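May 9, 2024

Moved the last of the build jobs off the old cluster this morning. It took until almost noon, mostly waiting. The release branch went over first, then the nightly tests, then the odds and ends that only run when somebody changes the docs. I wrote down the order this time so I can do it the same way when we get to Pavden in June.

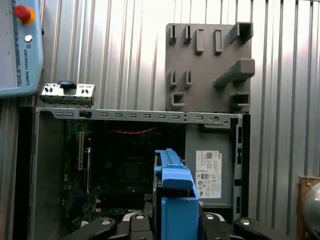
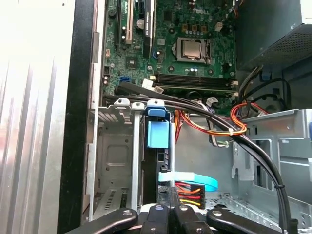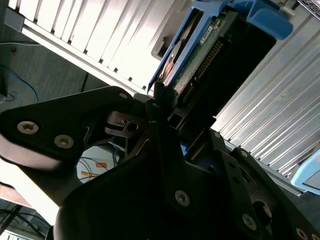
The main trouble today was Tranus. It was killed and restarted 4 times between breakfast and lunch, always with the same out-of-memory message, and each time it came back it threw away its cache and went to the database for everything at once. That made the other services slow, and then their health checks failed, and then they were restarted too. By ten the alert channel was so full that I muted it and watched the graphs.

I had the memory limit set at 400 megabytes. I picked that number last year from one quiet week and never went back to it. Normal use is well under that, but the report job loads the full customer list into memory before it starts sorting, and the list has grown. I raised the limit and the restarts stopped. I know that only hides it. The report job should read the list in pages, and I opened a ticket for that and put it in my own queue so it doesn't sit.

While I was in there I went through the other services and compared what they ask for with what they use. Most of them ask for far too much CPU. Whoever set up Nanbridge gave every container 2 full cores, including the one that does nothing but rotate log files. The scheduler believes these numbers, so it keeps adding nodes that then sit idle. I cut the log container down to a small fraction of a core and left the rest alone until I can see a full month of data. I don't want to change everything in one day and then not know which change broke what.

Had soup at the desk. Call with the Villaseñor people at one. They want to know if their staging setup can be turned off at night to save money. I said yes, if they can live with it taking up to 4 minutes to come back in the morning. They said they would ask their testers. They also asked for single sign-on again, and I told them again that it is a separate piece of work and needs its own estimate. The call ran over and we didn't get to the backup question, so I sent it by email afterward.

In the afternoon I cleaned up the config repository. There were 118 files in the overrides folder, and a lot of them pointed to services we shut down long ago. I deleted the ones I was sure of and moved the doubtful ones to a folder called attic. The review came back with one comment, about a missing newline. Merged it at four and watched the deploy go through. No errors, though the dashboard for the queue workers lost its title and now just reads "undefined." I'll fix that tomorrow.

I also tried the new version of the deploy tool on my laptop. The diff view is better and finally leaves out the fields the cluster fills in for itself. It's slower to start, and it changed the name of the flag I use most, so my scripts all need editing. I'll hold off on it for the team until those are done. I put a note in the channel asking people not to upgrade yet, and two people answered that they already had.

Things for tomorrow:
Fix the dashboard title.
Turn the alerts back on.
Check Tranus memory after the overnight report.
Ask about the backup window again if there is no answer from Villaseñor.
Start the page-by-page change for the report job, or at least read the code.

Left at half past five. Looked at the graphs once more after dinner and Tranus was flat, a little above where it was at lunch. The report starts at two in the morning. I left my phone on in the kitchen with the sound up.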